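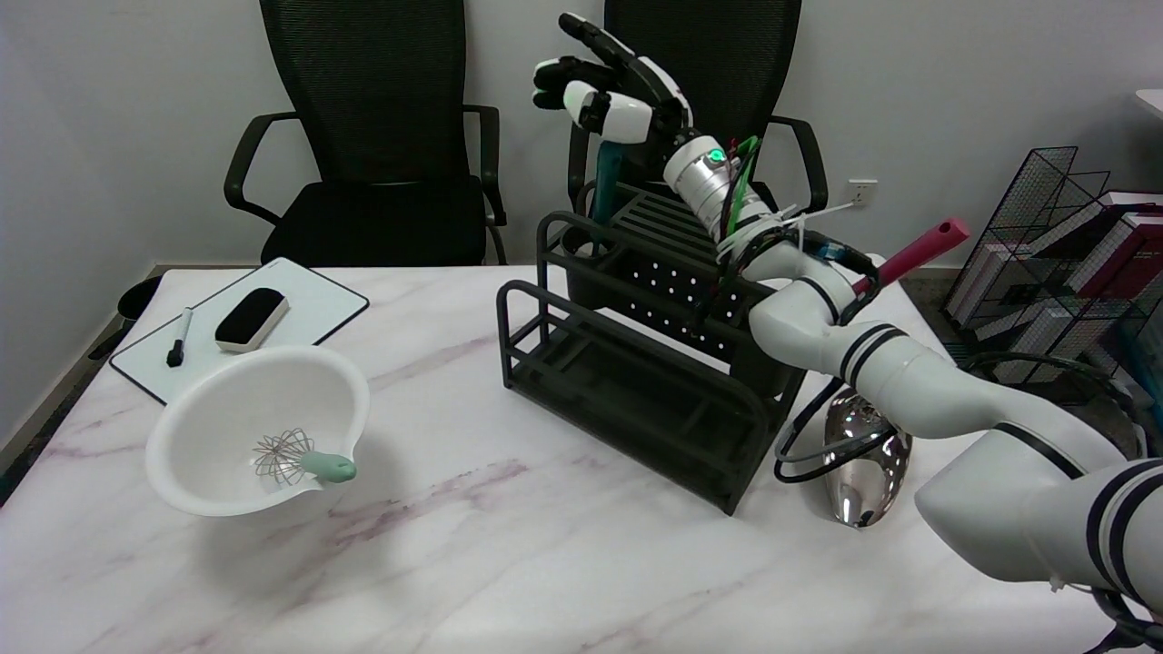
Hajnalka Vass 在上一个帖子里回我说，砧板发霉先看是面上的还是缝里的，面上的能救，缝里的就别折腾了。我照着看了，还是拿不准，单独开一帖问。

木砧板反复长黑点，还能不能用？平时到底该怎么放？

发布于 2020-02-17　浏览 427　分类：厨房与清洁

情况是这样。去年搬进现在的房子，厨房在北面，窗户很小，冬天基本不开。砧板有两块，一块竹的，超市买的，39 块钱；一块整木的，亲戚送的，牌子是 Skamska，木头是什么品种我不清楚，包装早扔了。

竹的那块1月份开始长黑点，集中在底边，就是平时立着的时候挨着台面的那一侧。我用盐搓过，用白醋擦过，当时淡了一些，过一个多星期又出来。木的那块暂时没有黑点，但是中间有一道细缝，顺着木纹走，指甲能卡进去一点，闻起来有点酸味。

平时的用法：切完菜用洗洁精洗，冲干净，拿抹布擦一下，靠墙立着。生肉和熟食以前是分正反面切的，我妈说这样就行，我现在有点怀疑。

想问的有这么几件事：

竹的那块还值不值得处理；
木的那块裂缝能不能补，自己拿胶粘行不行；
以后怎么放才不长霉，挂起来好还是立起来好；
网上说用开水烫、用84泡、放太阳底下暴晒，哪些是靠谱的。

家里有个小孩，刚开始吃辅食，所以想问清楚一点。

回复共 3 条

Tresenard 的回复　赞 85　已被提问者采纳

按你写的顺序说。

竹砧板建议换掉。竹砧板多数是竹条拼起来压的，条和条之间是胶，底边长期泡水以后胶缝会松，水进得去出不来，黑点擦掉了过几天又冒出来，多半里面已经有了。如果黑点只在表面，拿细砂纸磨掉一层能看到干净的颜色，那还可以留着用。你可以磨一小块试试，磨下去还是黑的就别留了。家里有小孩吃辅食，三十几块钱的东西没必要纠结。

整木那块，裂缝能卡进指甲就算比较深了。胶不要用，普通白乳胶和瞬干胶都不适合放在切食物的地方。有人用食品级的矿物油加蜂蜡填很细的纹，那是针对头发丝那种，你这个填不住。酸味先处理一下：粗盐撒上去，半个柠檬切面朝下慢慢搓，放几分钟冲掉，完全晾干再闻。味道还在，这块也不要切熟食了，可以留着垫锅或者揉面以外的杂活。

平时怎么放，主要看底边。靠墙立着有两个毛病，一是底边直接坐在台面上，台面有水就一直吸；二是背面贴墙，那一面不透气。找个架子，让砧板竖着插进去，两面都空着，底下有空隙，架子下面要是有接水盘就每天倒一次。挂起来也行，前提是砧板有孔、墙上的钩子吃得住，厚木板很沉，粘钩不要用。

洗完以后的顺序：冷水冲，刷子顺着纹理刷，洗洁精少量，再冲，用干的布擦两面和四个边，然后竖放。你说用抹布擦，得看是哪块抹布，擦过台面的湿抹布再擦砧板等于白洗。我自己是专门留一块布，隔天煮一次。

至于网上那几种办法：

开水烫。塑料的看材质，有的会变形。整木的偶尔淋一下没大问题，整块浸在开水里容易翘。竹拼的不建议，烫多了开胶。

84泡。木头和竹子都会吸进去，冲不干净，我不用。塑料砧板可以按瓶子上写的比例稀释，到时间捞出来多冲几遍。千万别跟你那个白醋一起用，会出有毒的气体，先后用也要中间冲干净。

暴晒。裂缝很可能就是这么来的，你回忆一下有没有放在暖气边上或者太阳底下烤过。放在通风的阴凉地方晾，慢一点，但是板子不裂。

最后，生熟一定要两块板，正反面不算分开。切生肉那一面朝下放的时候，血水早就沾到台面了，翻过来再沾回去。我家是三块，生肉一块塑料的，蔬菜和面食一块木的，水果和直接入口的单独一块小的。颜色最好一眼能分开，不然家里来了人帮忙做饭就全乱了。

提问者追问：没烤过太阳，但是冬天放在暖气片上面的窗台上，这个算不算？另外新木板买回来要不要上油？

Tresenard：算，暖气上面比太阳还厉害。要上油。用食品级矿物油，药店或者卖木工用品的店里有，倒一点抹开，两面和侧边都抹到，放一晚上，第二天把多余的擦掉。头一个月每周一次，之后看着发白发干了再抹。不要用花生油、豆油这些炒菜的油，时间长了会哈喇，你闻到的酸味也不排除是以前抹过食用油，可以问问送你的人。

Zerouali 的回复　赞 3

直接买塑料的吧，木头就是麻烦。我家用塑料的好几年了，一年换一块，刀印多了就扔。切肉有点滑，底下垫块湿布就不滑了。

楼主那个厨房冬天不开窗才是根子，换什么板都得长。做完饭抽油烟机多开十分钟，水槽边上的水擦掉，比研究用什么泡强。

Tistitz 的回复

补充一点，上面采纳的那条基本都对，有一处我看法不太一样。整木的砧板有裂缝不一定要淘汰。如果板子够厚，可以找做木工的师傅把裂的地方锯开，刨平，用食品接触用的木工胶重新拼，再把两面磨一遍，跟新的差不多。我爷爷留下来的一块板就这么修过，现在板子窄了一截，还在用。费用看当地，我们这里修一块的钱够买一块新的普通板子了，所以得看你那块有没有纪念意义。

还有，立着放的时候最好每次换一个边朝下。老是同一条边着地，那条边先坏。我在板子的一个角上用铅笔画了个箭头，洗完转一下，也不费事。

南方梅雨天是另外一回事，那时候怎么放都潮。我是洗完擦干以后用小风扇对着吹一会儿，吹完再收。收进柜子之前一定要摸一下边上，凉的、发潮的感觉就说明还没干透，先别关柜门。

砧板架本身也要刷。底下那个托盘好久不看，翻过来一层滑的，砧板洗得再干净放上去也没用。筷子勺子和砧板放在同一个架子上的更要注意，筷子筒底下积水是最容易忘的。

提问者：谢谢各位。竹的那块刚才磨了一下，磨下去还是黑的，已经扔了。木的那块问过亲戚，他说送来之前确实抹过一遍菜籽油。先用盐和柠檬试试，不行就拿去垫锅。塑料的今天下单了一块，切生肉用。

Zerouali：垫锅也别垫刚关火的铁锅，会烫出一圈黑印。

相关提问
竹筷子多久换一次比较合适
抹布总有味道，煮过还是有
木勺可以放洗碗机吗
水槽下面的柜子返潮怎么办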